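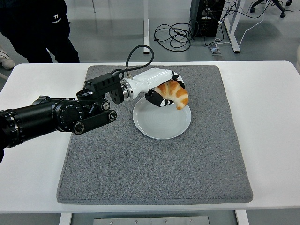 I have been trying to give up breakfast meetings since I was 26, and I have now moved to a town where breakfast is the only meal anyone takes seriously.

Durnitz has one proper café, the Esteban, and it opens at 6. By the time I get there most mornings the good table has gone, the papers have been read and folded the wrong way, and the only thing left on the counter is a bran thing that I suspect is the same bran thing as last week. I order it anyway. I am a polite person and it looks lonely.

What I wanted to write about is mornings in general, as I have had to rethink mine. In Prestov I worked from home and breakfast was whatever I could eat with one hand over the sink. I told people I was "not really a breakfast person", in the voice other people use to say they don't own a television. Then I moved, the new kitchen had no sink worth standing over, and I was forced out into the world before nine with my hair like that.

The first thing I learned is that you can't read a book in a café in a small town. You can hold one. I held the same novel for most of the winter and got as far as the second funeral. People take an open book as a sign that you are bored and would like to hear about their drains.

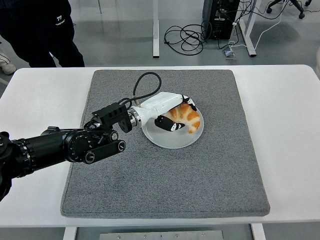
The croissant question

There is a school of thought, strong in Durnitz, that a croissant should be left alone. No butter, no jam, and certainly no cutting it in half and putting ham in it. I was brought up by people who put ham in everything and I find this hard. I have asked for jam twice. Both times it came in a dish the size of a thimble, put down with some force.

I did try making my own. The recipe wanted two days, a cold room and a marble slab. I had a wet Tuesday sort of mood, a warm flat and a chopping board with a burn on it. You fold the butter in, you chill it, you roll it out, you fold it again, and somewhere in the third round the butter makes a break for it. Mine came out as a tray of small brown shoes. I ate 2 of them on principle and went back to the Esteban the next morning with my head down.

The price went up in May, by the way. There was a handwritten note by the till blaming butter. Everyone read it, tutted, and paid.

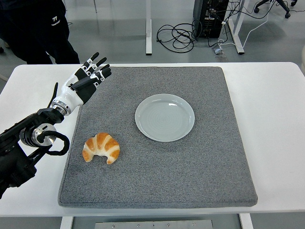 I say all this as someone who used to think a regular was a sad thing to be. There was a man in Prestov who had the same seat in the same bar every evening and I used to feel sorry for him, walking past on my way to eat toast over a sink. Now I get cross if somebody is in the chair by the radiator. I've caught myself sighing at tourists.

The Drisness bus goes past the window while I'm having my second coffee, and if I can see it I'm already late. I've been meaning to catch it and try the bakery at the other end, which is supposed to be better and is certainly cheaper. But it would mean getting up before the bus does – and I'd lose the chair.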